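Editor's diary, May

The final pages of the fourth issue of Prutatholm were received from Adhiambo Gachanja this morning, and the editorial office has now approved them for print. The print run is set at 1,000 copies, of which 400 are reserved for subscribers.

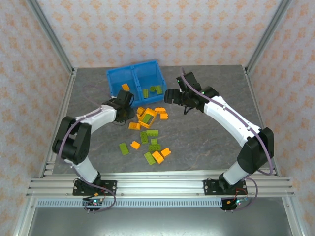
Bricks and blue bin on the stone-patterned tabletop.

Ramiro Paredes has asked that the lettering on the harbour chapter be reviewed once more. The request was granted – the balloons on two pages obscured the background inks, and Diệp Ninh has agreed to supply corrected files before the end of the month. The cover by Saturnino Barroso stands as submitted.

A letter was also received from Munshi, our distributor, proposing that the collected edition be brought forward. I replied that the office would prefer to keep to the present schedule.

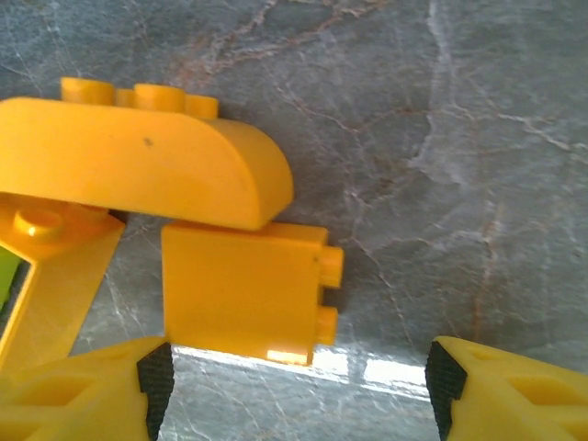 The collected edition will contain all 4 issues, together with the short story first printed in Nostby. Jianguo Peng is to write the introduction and has been allowed 500 words. He has requested more. The matter of paper stock remains open, and samples are expected from Mondow tomorrow at ten.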